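Bench notebook, Tuesday, August

Subject: kettle descaler trials, continued. Hard water from the Nembridge tap, hardness by strip 450 on the cheap scale, which tops out at 450, so the number means "at least that" and I am writing it down anyway.

Where we left off. Batch 33 (citric acid with a pinch of the new thickener) lifted scale off the test coupons fine but left a haze on the steel. Batch 33 also smelled like a wet lemon had been kept in a drawer. I had hoped the haze was just undissolved thickener. Rinsed coupon 4 three times under the tap and once with bottled water and the haze is still there, looking pleased with itself.

9:10. Made up a fresh citric stock. Weighed the powder twice, since the small balance drifts when the fridge kicks on. Labeled the bottle before filling it for once. Whoever labeled the last one "acid, probably" please come and see me, and yes, I know the handwriting looks like mine.

9:40. Coupons 5 to 8 in warm stock, no thickener. Fizz started right away on 5 and 6. Coupon 7 sulked for a bit and then got going. Coupon 8 did nothing at all. Took it out, looked at it under the lamp, and found it had never been scaled in the first place. It was a blank. It had been in the scaled tray since last week, which raises some questions about last week.

10:30. Went back through last week. Coupon 8 was down as "excellent result, fully clean." Struck it out. The average for batch 31 is now a good deal less impressive and the paragraph I drafted for the Murthy write-up will have to go.

Staining side of the job. The customer for the Treltcombe formula wants one bottle that does kettles, faucets and "surfaces," and I keep asking which surfaces and keep getting the word "surfaces" back. Acid and stone do not get along if the stone is the calcium kind. Marble is the same stuff as the scale we are trying to dissolve, so a product that is good at one job is by definition a menace at the other. I have put this in three emails.

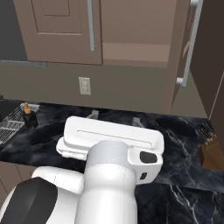

Etch marks are the complaint we'd get first. A ring of citric left under a kettle takes the polish off and leaves a dull patch, and wiping harder does nothing because there is nothing sitting on the stone to wipe off. People call it a water stain and then buy more descaler to shift it. It shows worst on dark stone. A black marble countertop like the one in the picture would show every drip as a gray freckle, where a white one might let you get away with it until the sun came in low. So the dark offcuts go to the front of the test queue.

11:15. Cut tape squares for the stone offcuts so each has a masked half to compare against. The blue tape lets the liquid creep under. The green tape doesn't, but takes a little of the old wax with it. Using green and stripping the wax off the whole piece first, with the solvent, window open.

11:50. Spotted offcuts A, B and C. One drop each at full strength, half strength and kettle strength, timer set. Offcut D is granite (or was sold to us as granite) and is there for morale.

12:20. Full strength on A: dull to the fingertip already, visible if you tilt it at the lamp. Half strength: same, smaller. Kettle strength: I'd like to say nothing happened. Something happened. D looks exactly as it did when we bought it. Good old D.

Lunch.

1:15. Bududthorpe sent the second sample of their buffered acid, lot 726. First sample was lot 271 and arrived as a solid brick, which we broke up with a screwdriver and did not mention in the report. 726 pours. Color is a bit straw, clears on dilution. Side by side with our citric on fresh coupons it is slower off the mark and seems to catch up later. Didn't catch the exact moment because I was on the phone about surfaces.

1:50. Haze again. It is on the 33 coupons and on none of the plain citric ones, and none of the 726 ones either, so I am now prepared to blame the thickener in writing. Tried dropping it to half. Haze halved, cling gone entirely, runs off a vertical coupon like water. So we can have a product that stays put and leaves a film, or one that leaves no film and goes down the drain. Marketing can toss a coin. 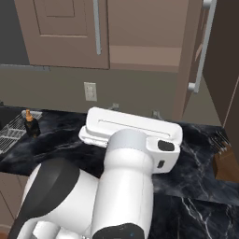 Sealers next. The usual answer we get back is that the stone will be sealed, so why worry. A sealer sits in the pores and slows down oil and coffee. It does very little about acid, which attacks the polished face itself. Sealed or bare, I'd expect a dark marble counter like this one to mark at the same strength, and I'd want the label to say keep off marble in letters bigger than the lemon. Put two coats on offcuts E and F to prove it. They need overnight, so the argument will have to wait too.

3:05. Checked pH on everything with the meter, then with strips, because the meter had been stored dry again. They disagree. Soaked the probe, tried again, now they disagree less. Writing down the strips and marking the meter values with a question mark. If the probe isn't better by morning, order another and take it out of the thickener budget, which seems fair.

3:40. Rinsed the etched spots on A, dried, photographed under the side lamp. Tried the polishing powder on the half strength spot. Some of the shine came back, along with a nice wide swirl that wasn't there before.

To do:
Throw out the blank tray and rescale a full set, numbered on the BACK.
Repeat batch 31 with actual scale.
Ask Bududthorpe if 726 and 271 are meant to be the same product.
Read E and F first thing, before coffee gets near them.
Fourth email about surfaces.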